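Chapter 5

What the Examples Don't Say

There is a number in the front matter of almost every report on a robot that was taught by example. It tells you how many examples there were. Readers like it, reviewers ask for it, and people who should know better compare one project with another by laying the two numbers side by side. This chapter is an argument against trusting that number very far, and against trusting the people who quote it, among whom I include myself on several past occasions.

Start with a case. In June a small group at Midbridge set out to teach a pair of arms to sort fruit into trays. The arms were driven by hand, one person to a session, and everything the arms did was recorded along with what their cameras saw. At the end of the month the group had 169 recordings that it was willing to call good. A learning system was trained on them, the arms were set going by themselves, and they did rather well. Nives Testa, who ran the sessions, wrote it up for the rest of the lab in two cheerful pages.

Then Evaristo Pagano asked to see the recordings that had been thrown out. There were 41 of them. No list had been kept of why each one was dropped. Some had been stopped halfway, some had a fumble in them, and some, as far as anyone could remember, had simply looked bad to the person at the controls. Pagano's complaint was easy to state. If you remove every attempt in which the fruit slips, the system never sees what a person does after the fruit slips. It will meet that moment on its own, with no example to lean on, and what it does then is anybody's guess.

Testa's reply was a fair one, and you should hold on to it through the rest of the chapter. A fumble is also an example. Leave it in and the system may learn to fumble. She had seen this happen on an earlier job at Zurnholm, where the arms picked up a habit of nudging each object once before closing on it. The habit came from a single operator who did it every time. It had crept into the training set because the nudge did no harm, and the recordings passed every check there was.

Both of them were right, and the number 169 settles nothing between them.

COOKIE NOTICE: This site uses cookies to remember your place in the text and to measure page visits. By continuing to read you agree to our use of cookies. Accept all / Manage settings

5.1 Who is being recorded?

It is tempting to say that we record the task. We don't. We record a person doing the task through a machine, and a good part of what we get is the person. Iolanda Figueiredo drives an arm slowly and stops above the object before she goes down. Lino Cattaneo comes in low from the side and never stops at all. Either way works. Mix the two in equal parts, though, and a simple learner may try to split the difference, coming in at a slant that neither of them would have chosen and that doesn't reliably end with the object in the grip.

The usual answer is to train the operators to a common style. I have doubts about this. It makes the recordings neater and the early results better, and it also narrows what the system has seen. At Surnville the operators were given a printed sheet of rules on how to approach, when to close and how high to lift. Their success rate in the first tests was the best I have come across for a group that size. When the trays were moved a hand's width to one side, the rate fell so sharply that the tests were called off before lunch. Every operator had followed the sheet, so every recording had begun from the same place.

The second answer is to collect more. This is the answer you will hear most often, and it is worth asking who gives it. More of what? Another hundred runs by the same person, at the same hour, with the same fruit in the same place, adds a good deal to the number and very little to the set.

5.2 What does the camera know?

A camera mounted at the wrist sees what the hand is about to touch, and it sees it from close up. That is its strength. It also moves whenever the hand moves, so the view it offers is tied to the habits of whoever is driving. An operator who tilts the wrist early will produce footage in which the far side of the work area hardly appears.

With two arms there is more to think about. 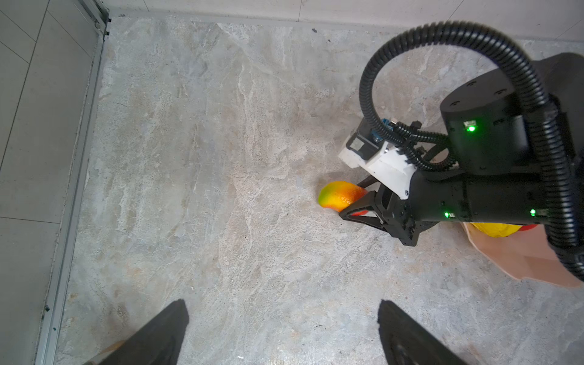 Each arm becomes part of what the other one sees, and the learner has no way of knowing that the other arm is not part of the task. Suppose that in nearly all of your examples the second arm is reaching in from the right when the first one opens. The system may come to treat that reach as its cue. Run the first arm alone and it may sit there with its fingers apart, waiting for company. You will look for a bug in the code, and you won't find one.

The same goes for floors, walls, cables and the light in the room. A floor with a strong pattern can serve as a map, whether or not you meant it to. Soo-ah Do tested for this in the plainest way I know: she took a trained system and laid a sheet of gray paper under the work area. She changed nothing else. Of 31 trials, 5 ended with the object where it was supposed to be. Her colleagues at Carbone objected that this was an unfair test, as the system had never seen gray paper. She said that was what she had been trying to find out.

I side with her, but only so far. A test like this shows that something in the background mattered. It doesn't show what. The paper hid the pattern, changed the brightness and perhaps made the surface a little more slippery too. To tell these apart she would have needed several more sheets and a good many more trials, and the robot was booked by someone else.

5.3 A short habit to pick up

Before going on to the methods in the next section, look at any set of recordings you can get hold of, your own or another group's, and watch it from start to finish at normal speed. Very few people do this. They watch the first handful, check that the files open, and go straight to training. Keep a sheet of paper next to you and write down anything that is always true - the hand always starts high, say, or the ripe one is always nearest the tray. Write down who was driving, if you can tell. You often can.

Then ask for the discards. If there are none, ask again, a little more firmly. A group that says every attempt was good has either had a very lucky month or has a rule for what counts as an attempt, and you will want to read the rule before you read the results.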